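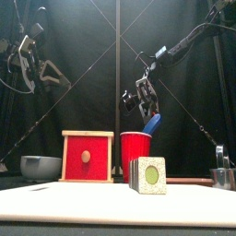 Two robot arms over a white tabletop, with a black curtain behind.

STOKAR INTRODUCES BAMATO, A LINE OF REFILLABLE CREAM COLOR FOR CHEEKS AND LIPS

CALBRIDGE, 8 December 2018 – Stokar, the family-run maker of everyday makeup and skin care, is delighted to share the news that its newest line, Bamato, is now on its way to shops and salons. Bamato is a soft cream color that can be worn on the cheeks, on the lips, or (as many of our early testers liked to do) on both at once, and it comes in 11 shades, from a barely-there peach to a deep, generous plum.

Every shade is poured into a small round pan that drops into a refillable compact. When the color is finished, the pan lifts out with a fingertip and a new one goes in, so the compact itself can stay in a purse or a bathroom drawer for years. Refills are sold on their own and cost less than the full set, which our customers have been asking us for, very kindly and very persistently, for a good long while!

"I have worn cream blush since I was a teenager, borrowing my aunt's and hoping she wouldn't notice the dent," said Ghizlane Bensaid, founder of Stokar. "What I wanted was a color you could put on in the car before work, with no mirror to speak of, and still walk in looking like yourself on a good day. We made a great many versions that were too sticky or too shiny before we came to this one, and I am so grateful to everyone who kept trying them on for us."

The formula is built on shea butter and jojoba oil, with a little rice powder to keep the finish soft. It has no added fragrance. Like everything Stokar makes, Bamato is cruelty-free.

Shades were worked out over two years by Chepkoech Bakilana, who leads color development, together with 138 home testers of many ages and skin tones. Testers wore each color through ordinary days and mailed back handwritten notes, and those notes changed the line quite a lot. Two shades were made warmer, one was dropped altogether, and a brick red called Thepsuriya, which had been penciled in as a limited edition, was so well loved that it has become part of the permanent range.

"People wrote to us about weddings and grocery runs and long shifts on their feet," said Bakilana. "One lady sent four pages on a single rose shade, and she was right about nearly all of it."

To apply, warm a little color with a fingertip and pat it over the apples of the cheeks, blending up toward the temples. For lips, press it on from the center outward. A second layer gives a stronger color for evening. Bamato also sits nicely over foundation, though powder is best saved for last.

Bamato will be carried by 236 independent shops and salons, and can be ordered directly from Stokar as well. Shops that would like a tester tray or a set of shade cards are warmly invited to get in touch with Hazem Naciri in the sales office, who will be glad to talk through opening orders, refills and display stands.

Press samples and ingredient lists are available on request from Chak-lun Chow, press office, Stokar, Calbridge.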